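Fovcombe workshop, bench book
11 December 2023
Entry by C. Okafor

Subject: re-marking the gray bench top into stations

Background

The bench top has carried three layouts since October and none of them survived. Chalk rubbed off on sleeves. Pencil could not be found again under the overhead lights. The white paint marker stayed put but had to come off with solvent when the Verschueren trays turned out larger than their drawing, and the solvent left a dull patch near the back rail that still shows when the light is low. Decision last week was to go to tape, accept that it wears, and replace it when it does.

Requirements as I understood them:
- Lines visible from a standing position without leaning in.
- Removable without solvent.
- Low enough that a tray slides over without catching.
- No residue after two weeks. To be tested, see below.

Materials

Blue painter's tape, one roll, from the Takwood order. Steel rule, 700 mm. Large square from the Colus cupboard. Lint-free wipes, isopropyl alcohol, soft rubber roller, snap-off knife with a new blade. The old roll of masking tape went in the bin. It had been sitting on the radiator shelf and split every time it came off the core.

Surface preparation

Cleared the bench completely. Trays to the trolley, clamps to the floor under the window, lamp unplugged and coiled. Vacuumed, then wiped twice with alcohol, back to front, changing the wipe when it picked up color. Left it for 15 minutes before taping. The first trial strip, put down on the unwiped surface on Friday, peeled up by itself at one end over the weekend. A second trial on a wiped patch held and had to be pulled.

The matte finish does not help adhesion. Tape laid with finger pressure only can be lifted at the corner with a fingernail. After two passes of the roller it takes a definite pull. Roller is therefore mandatory, and it now hangs on the hook next to the rule.

Layout

The plan is two lines crossing off center, which gives unequal stations. Parts arriving go in the large one, work in progress next to it, and the two smaller ones take hand tools and finished pieces. I considered a regular grid and rejected it. We do not have equal quantities of anything, and the last grid ended with people storing tools in whatever cell happened to be empty.

Stations are numbered on the plan sheet only. Writing on the tape was tried with the fine marker and it smears for several minutes after application. If labels are wanted on the bench itself, use the printed ones, placed beside the tape and not on it.

Procedure

1. Put a short pencil tick at each end of the line. Ticks go on the bench edge, where they can be found again when the tape is replaced.

2. Anchor the tape at the far tick, pay out more than needed, and hold it just above the surface along the full run. Do not stretch it. Stretched tape creeps back and the ends curl. Lower it from the anchored end toward you, then roll.

3. Lay the second line the same way. The crossing is to be a butt joint: one line runs through, the other stops against it on each side. An overlap makes a ridge, and the small trays catch on it.

4. Press the seams with the back of the knife handle. Check with a fingertip for a raised edge.

5. Inspect along both edges of each strip at close range. Look for fraying, tiny pale flecks and any place where the edge has begun to lift.

The junction came out with one strip unbroken and the other butting against it, a thin seam showing at the joint. The angles are not square. The edges of the cross strip are smooth for most of its length, and the lower part of the through strip is ragged along one side with small whitish flecks.

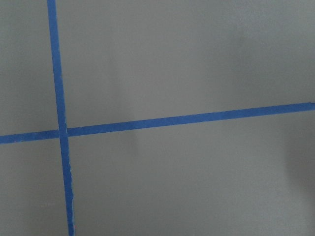

6. Return the trays one at a time, sliding them across the tape in both directions before loading. Anything that catches gets noted with the tray number.

Results

Tray slide test: all trays passed over the joint except tray 5, which has a burr on its underside and scraped on the bare bench too. Tray 5 set aside for deburring. It would have damaged the tape within a day.

Squareness: out by 2 degrees at the crossing, measured with the bevel gauge. For dividing a bench this is acceptable. For anything that gets measured from the lines it is not, and I would ask that no one use the tape as a datum. The bench edge by the rail is the datum, as before. I checked that edge against the steel rule over its full length and could not get the thin feeler under it anywhere.

Visibility: good with the overhead lights on. With only the desk lamp, the blue goes dark against the gray but the lines can still be followed. The paint marker was better in this respect and worse in every other.

Ragged edge: cosmetic for now. I did not trim it. Running a blade along laid tape scores the surface beneath, and we already have one such score from the paint marker cleanup, parallel to the rail and long enough to trap dirt. If the edge starts to lift, replace the whole strip. Patching with a short length adds two more ends, and the ends are where it fails.

Residue test

Two sample strips are down on the underside of the loose shelf, which has the same finish as the bench. One was rolled, one was finger-pressed. Pull the first after one week and the second after two. Pull slowly, back over itself, at a low angle. Record any adhesive left behind, and whether alcohol alone removes it. If it does not, we stop and reconsider before the bench itself has had the tape on long enough to matter.

The shelf is not a perfect stand-in. It sits farther from the heater and nobody leans on it. I would treat a clean result as encouraging and a bad one as final.

Alternatives looked at and dropped

Vinyl floor-marking tape. Wears far longer, but thicker, and the sample from Colus left a gummy line on the scrap panel after only a few days.

Engraved lines. Permanent, traps dust, and the layout has changed too often to commit to.

A cut mat under each station. Tidy, but mats shift unless fixed down, and fixing them down brings us back to tape.

Bench rules until further notice

Do not drag clamps across the lines. Lift them.
Do not put hot work on or beside the tape. Use the ceramic tile.
Alcohol is fine for wiping the open areas, but keep it away from the tape edges.
If a strip is damaged, write it here with the date and leave it in place until it can be replaced as a whole.

Open items

- Deburr tray 5 and repeat the slide test.
- Order another roll of the same tape from Takwood. Same width. The plan sheet assumes it.
- Print station labels once the numbering has been used for a week without complaint.
- Redraw the plan sheet with the crossing where it is on the bench. The current sheet still shows a right angle.
- Ask Verschueren for corrected outside dimensions on the large trays. The drawing gives the inside only.

Time spent: most of the morning, the greater part of it clearing and cleaning. Taping was quick. Trolley is still parked in front of the Colus cupboard and needs to go back to the north wall before the delivery.

Chukwuemeka Okafor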